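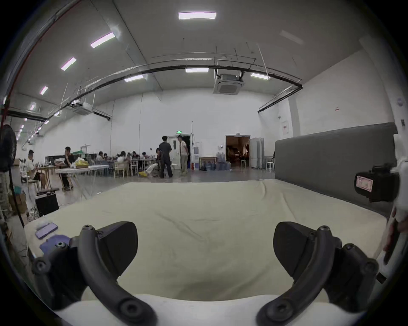

Folding corner: a big table and a soft cloth

If you've ever tried to fold a shirt on a bed, you'll know why I get so excited about a proper table. The one at Wondgate is enormous, it has a cloth over it, and you can walk right up to the edge without banging your shins on anything. I've been going on about it in the Santhorpe newsletter for months (sorry!), so here are my notes at last.
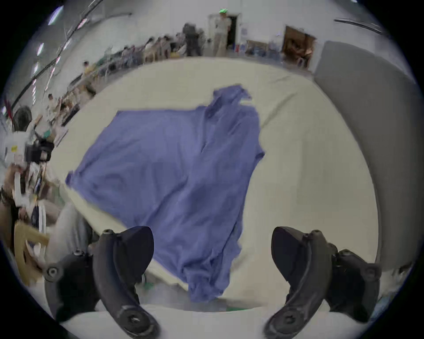 Yang

Shirts first, then. I spread mine out any old how to begin with, collar away from me, and smooth from the middle outwards with flat hands. Sleeves get pulled straight before I fold anything. A pale blue shirt is a brute for showing creases – mine always look slept in – so I give those a bit longer and a good tug at the hem.

At home I use an old bedspread doubled over the dining table, which grips the fabric nicely. It does ruck up, mind you, and then you have to stop and 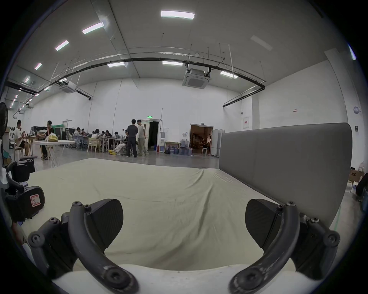 pull the whole lot flat again before carrying on. I used to skip that bit and wonder why my piles leaned over in the cupboard!

Big plain pieces of cloth are my favourite. Get one long edge straight, leave the messy side until last, then bring the corners over one at a time. The twisted corner is the one to watch. Fold in half, in half again, and stop there if it fits your shelf. I've had a basket from Arnance for 3 years and it takes four of them, just.

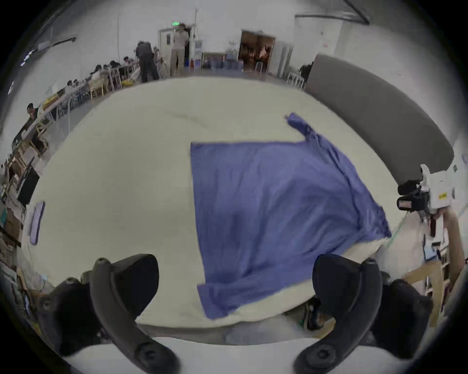
Blue cloth on the big table, right-hand side still to be straightened.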